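My father fought the Battle of Lavow every winter of my childhood, on two doors laid across trestles in the garage, and in all those years he never once let the Akenero side get over the river. He'd made up the whole war himself, the countries and the kings and the muddy little river between them, and he had written the rules for it in a school exercise book that still had my aunt's spelling words in the front. When he died the doors came to me, along with the exercise book and five biscuit tins of soldiers, and for a long while I kept the lot under the spare bed and felt guilty whenever I vacuumed.

It was Fabian Sutter who got me to take them out again. He'd been Dad's opponent since before I was born, a big slow man with beautiful handwriting, and he rang on a cold Thursday in June to ask, very politely, whether I had found the Galuvik Grenadiers.

"Which ones are they?" I said.

"Green coats," said Fabian. "Your father had them prisoner. It was his turn to give them back."

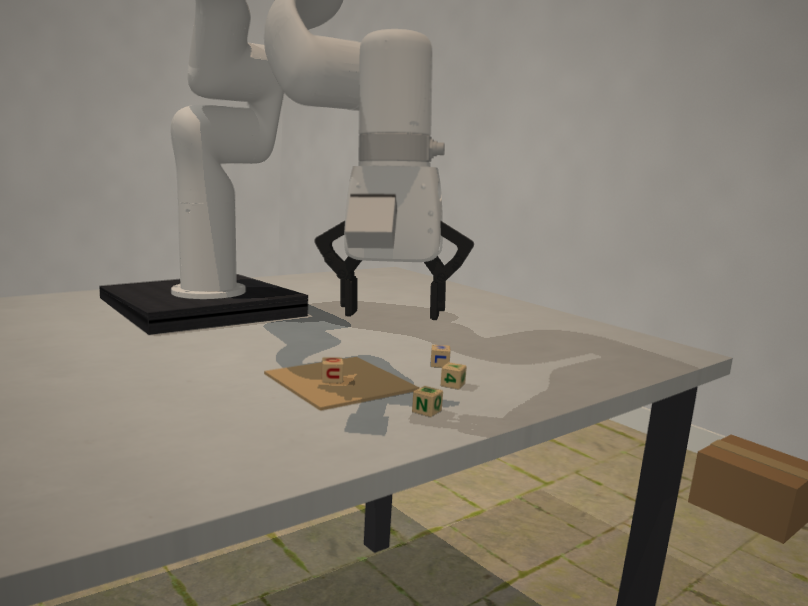
**FICTION / Winter Stories**

## The Crossing at Lavow

He came on the Saturday with a fruit cake and his own dice, which he carried in an old tobacco pouch, though I don't believe he had ever smoked. I had set the doors up in the dining room because the garage was full of my son's bike parts. Fabian stood looking at them for some time with his hat still on. The green paint had worn through to the primer where Dad used to lean his elbow, just by the mill, and Fabian put two fingers on the spot and then took his hat off and asked if he might have a cup of tea.

We opened the tins together. I had forgotten the smell of them, enamel and shortbread, and I had forgotten how small everything was. Dad painted the officers properly, with eyes and moustaches and sometimes a medal, and he painted the rest in a hurry during the cricket. The Grenadiers were in the third tin, wrapped in a page of newspaper, with a note pinned to it in his square capitals. *PRISONERS. NOT TO BE RETURNED UNTIL F. ADMITS THE BRIDGE WAS DOWN.*

Fabian read this twice.

"The bridge was not down," he said.

I should explain about the bridge, or try to, for I was only nine when it happened and I got most of it through the garage wall. There was one bridge over the Lavow, made of balsa, and in the battle in question my father had declared it blown up on the turn before Fabian's cavalry reached it. Fabian held that the engineers had been shot at and must test their nerve first. My father held that they had tested it already, while Fabian was in the toilet. Colonel Kälin, who was made of lead and stood as tall as my thumb, had been halfway across at the time, and there he stayed for most of a month while two grown men didn't speak. In the end they started a new battle without finishing the old one. I'd thought that was the end of it.

"Is it in the rules?" I asked.

"Your father wrote the rules," said Fabian, in the gentlest voice you can imagine.

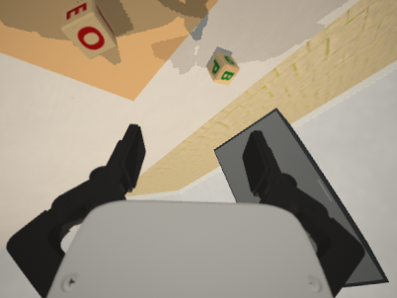 So we got down the exercise book, and I read and he listened with his eyes closed, and it took most of the fruit cake. Dad had numbered his rules when he began and then given up numbering them. There was a page on mud. There was a page about horses which was mainly a complaint about a particular shop. Infantry could march 50 paces on a road, and 200 paces was the reach of the heavy guns, a pace being whatever Dad had marked on a length of dressmaker's elastic, and I noticed for the first time that he might have chosen something that didn't stretch.

And right at the back, past the spelling words because he'd turned the book over and started from the other end, was the diary of the war. Every battle was in it. He had kept up the casualties in a running total, and it stood at 3384, all of whom had been put back in their tins and lived to fight again. I found the page for the bridge by the tea ring on it. He had written out the turn, and the dice, and then underneath in a different pen, so perhaps years on:

*Engineers did not test. F. was right. Don't tell him.*

I read it out before I'd thought about whether I should. Fabian kept his eyes closed. The heater ticked and one of the neighbours was trying to start a mower, in June, of all things, and I cut another slice of cake mainly to have something to do with my hands.

"Well," he said at last. "That was a long time to keep a man on a bridge."

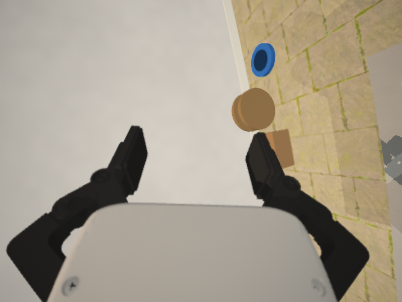

*Gripper with its fingers wide open, reaching toward a cluster of small objects.*

We found Colonel Kälin in the bottom of the last tin, with his sword bent and most of his horse's tail gone, and Fabian straightened the sword with his thumbnail. I put the balsa bridge back across the river. Then we laid out the green coats behind it, all in their rows, and I took my father's side, as somebody had to, and I tipped the dice out of the tobacco pouch.

"You'll want to test your engineers," said Fabian.

I rolled a two, which was hopeless, and he moved the Colonel over to the Akenero bank himself, very slowly, and asked whether there was any more tea in the pot.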